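Cuaderno de taller: muselinas, doblado y cesto
20 de junio de 2024

Sigo con las muselinas de Vendine. Queda pendiente decidir el doblado para el catálogo de Brendstead y prefiero dejar escrito lo que hay hasta ahora, porque las notas anteriores están repartidas entre dos carpetas y una de ellas está en Toledo.

Mesa de madera clara, la de las esquinas redondeadas, con la lámina blanca grande encima. La lámina tiene una cuadrícula muy tenue que sirve para alinear cuando hay buena luz. El cesto trenzado verde oliva va a la izquierda, vacío al empezar cada tanda. Si se pone a la derecha estorba al alisar, ya lo probamos en noviembre.

El paño de esta tanda es el de color crema con los dibujitos. La muselina arrugada no tiene un borde del que fiarse: se tira de una esquina y la de enfrente se encoge. Lo que mejor me va es esto:

1. Soltar el paño sobre la lámina sin intentar que caiga recto.
2. Buscar dos esquinas opuestas y abrir desde ahí, aunque quede en rombo.
3. Alisar del centro hacia fuera, con poca presión.
4. Girar hasta que un lado quede paralelo a la mesa y doblar por la mitad, y otra vez por la mitad.
5. Al cesto, con el canto doblado hacia arriba.
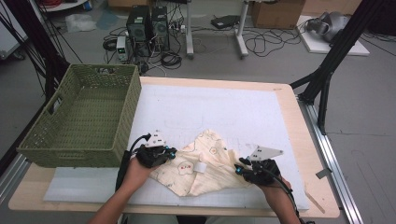 El paso 3 es el que más tiempo se lleva. Si se aprieta, la tela se estira, parece lisa y al soltarla vuelve a encogerse, con lo que el primer doblez sale torcido. Con la palma plana va mejor que con los dedos. Tampoco conviene plancharla antes: pierde el rizado y el cliente la quiere con él.

Sobre la etiqueta: de momento la dejo a la vista y doblo de forma que quede dentro. La ficha de Vendine pide que quede fuera, pero entonces tapa parte del dibujo. Hay que preguntar a Brendstead qué prefieren. Lo apunto también en la hoja de pedidos, línea 1185.

El estampado ayuda más de lo que pensaba. Con los paños lisos no hay manera de saber si se ha girado un cuarto de vuelta. En este basta con mirar hacia dónde caen las caritas. Para el catálogo quiero que el huevo grande quede en la cara de arriba una vez doblado. 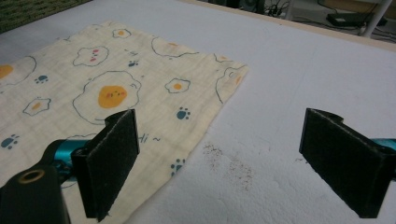
Muselina crema, motivo de huevos fritos con yema amarillo anaranjada y huellas azules.

El borde de la tela no es limpio del todo, se ve algo deshilachado. No lo recorto. Para alinear uso el doblez y no el canto.

Tiempos: en la tanda de noviembre salían casi 55 segundos por paño, contando desde que se suelta hasta que entra en el cesto. No tengo medida buena de esta y no voy a poner una a ojo.

Del pedido faltan 300 paños por revisar, de los dos estampados. El segundo es de Zivevden y todavía no ha llegado la muestra.

Pendiente:
- Respuesta sobre la etiqueta.
- Probar a doblar en tres, a lo largo, con un paño liso y uno estampado.
- Fijar la lámina a la mesa. Cinta de papel en las esquinas, que no deje resto.
- Traer la carpeta de Toledo.

Archivado en: Cuaderno de taller, Textil, Doblado

Entradas recientes
Muselinas: lavado previo y encogimiento
Muestras de Vendine, segunda remesa
Cestos trenzados: medidas interiores
Plantilla de doblado n.º 23
Lista de material para la mesa grande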